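I visited Enine in October, together with a small group from Kavilham. Before the arms came, two people sorted small things at one long table, up to 200 in a shift. Now the same two people prepare the work and check it after.

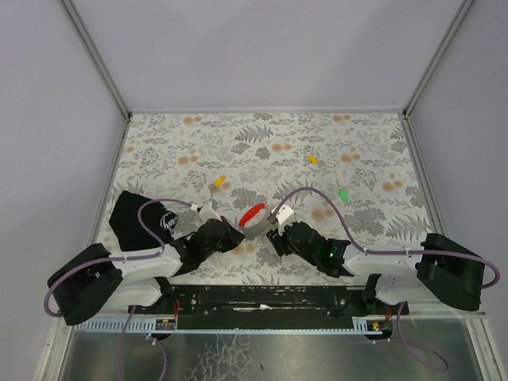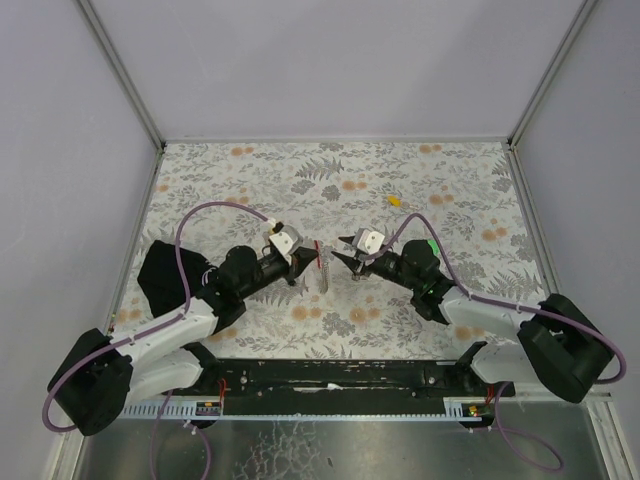
Two arms at one station, on the flowered mat.

I asked one of the operators if she misses the old way. She said her hands do not hurt in the evening – but the day is more quiet, and she talks less with her colleague. The training by Zora took 2 weeks. I would like to come back after one year and ask her again.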